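Search this notebook Go
Last updated 10 November 2023

Trays and plates, bench notes – 10 November 2023

Picking up from Maricel's page on the serving trays.

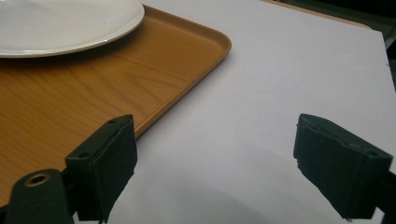 I am still not convinced by the wood-grain ones. Ramiro says they look homely and that people will put up with a printed grain if the colour is warm. Perhaps. It looks like a print to me, and the swirls run the same way over the whole floor of the tray. Lucía likes it. We have agreed to stop arguing about the grain.

What I do care about is the rim. Gruder's sheet says a raised, rounded rim "keeps crockery secure". Secure against what? A round plate with a glazed foot will slide on a smooth floor whether there is a rim or not, and the rim only decides where it stops. Nicanor tilted the tray by hand this morning with one white plate on it and the plate went sooner than he expected. He did it again with a damp cloth underneath and it stayed put a good while longer. Two goes, one plate, no angle written down, so I would not hang anything on it. Please use the wedge next time and write the angle in the book.

Weights, from the kitchen scale: side plate 272 g, cup 210 g. The scale was reading 3 g with nothing on it when I came in, and I don't know if Maricel zeroed it first. Treat both as doubtful until done again.

Adivthorpe want an answer on whether to keep these or go back to the plain trays they had until June. Their note claims fewer breakages with the rounded corners. Fewer than what, and over how long? Have asked. No reply yet.

To do
– reweigh plate and cup, zero first
– tilt with wedge, plate in the middle and then near the far side
– try a full load, not one lonely plate
– ask Gruder if the floor is meant to be non-slip (I doubt it)

F. Urquijo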